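Litter box notes: depth, placement and cleaning schedule

Most of the calls to the Cemero advice line in August concerned cats that had stopped using the litter box, or were using it only part of the time. The line is open to members until 6:00 p.m. on Tuesday. The notes below cover the points that came up most often. They apply to healthy adult cats. A cat that strains, cries in the box, or makes repeated trips with little or no urine should go to a veterinarian the same day, and a male cat in that state should be treated as an emergency.

Box size

The usual guideline is a box one and a half times the length of the cat, measured from the nose to the base of the tail. Many boxes sold as "large" fall short of this for an adult male. A plain under-bed storage bin, 80 centimeters long, works well for big cats and costs less than most purpose-made boxes. Cut an entry in one short side and sand the edge. The entry should be low enough for an older cat to step over without jumping.

Covered boxes hold odor inside and limit the cat's view of the room. Some cats accept them and some do not. If a cat has started going beside a covered box, take the lid off first and leave everything else as it is for two weeks. Changing several things at once makes it hard to tell which change mattered.

Number and placement

The standard advice is one box per cat plus one extra. Two boxes side by side in the laundry room count as one location from the cat's point of view, and a confident cat can block access to both by sitting in the doorway. Put them in separate rooms, on separate floors if the home has them.

Keep boxes away from food and water. Keep them away from washing machines and furnaces, which can start without warning and frighten a cat in the middle of using the box. A quiet corner with two ways out is better than a closet with one. In homes with dogs or small children, a baby gate raised slightly off the floor will usually let the cat through and keep the others back.

Litter type and depth

Most cats tested on a choice of materials prefer a fine-grained, unscented clumping litter. Scented products are made for people. Depth is more a matter of individual preference, but five to eight centimeters is a reasonable place to start. Long-haired cats sometimes do better with less. If the cat digs down to the plastic, add more.

When switching brands, mix the new litter into the old in growing amounts over ten days or so. A faster method is to set up a second box with the new litter and leave the old one in place until the cat has made a choice. Esmaeil Salehi, who keeps the Cemero household log, used the second method with five cats. Four moved over within a week. The fifth kept to the old litter and was allowed to.

Cleaning

Scoop at least once a day, and twice a day for three or more cats. With clumping litter, empty and wash the box completely every 21 days, sooner if odor remains after scooping. Use hot water and a mild, unscented dish soap. Do not use ammonia, and avoid strong disinfectants, several of which are toxic to cats. Rinse well and dry before refilling.

Plastic boxes scratch with use, and the scratches hold odor that washing does not remove. Replace them once a year. Stainless steel boxes last longer but tend to be smaller – check the inside measurements before ordering.

Accidents outside the box should be cleaned with an enzyme cleaner, left on for the full time given on the label. Ordinary carpet shampoo removes the stain and leaves enough scent for a cat to find the spot again. 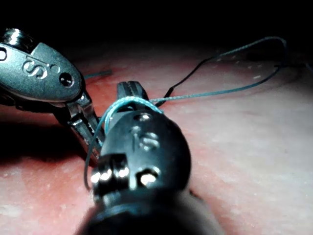 Robotic instruments and suture thread over a practice pad.

Keeping a record

A simple log is useful to a veterinarian. Note the date, the box used, whether it was urine or stool, and anything unusual about the amount or color. With clumping litter, the size of the clumps gives a fair idea of urine output. A steady increase over several weeks can be an early sign of kidney disease or diabetes, and is worth a visit even if the cat seems well.

Sepehr Golestani has drawn up a one-page log sheet with columns for up to four boxes. Paper copies are at the front desk, and members can ask for the file by email. Completed sheets may be returned without the owner's name for the household log.

Next issue: scratching posts, height and surface.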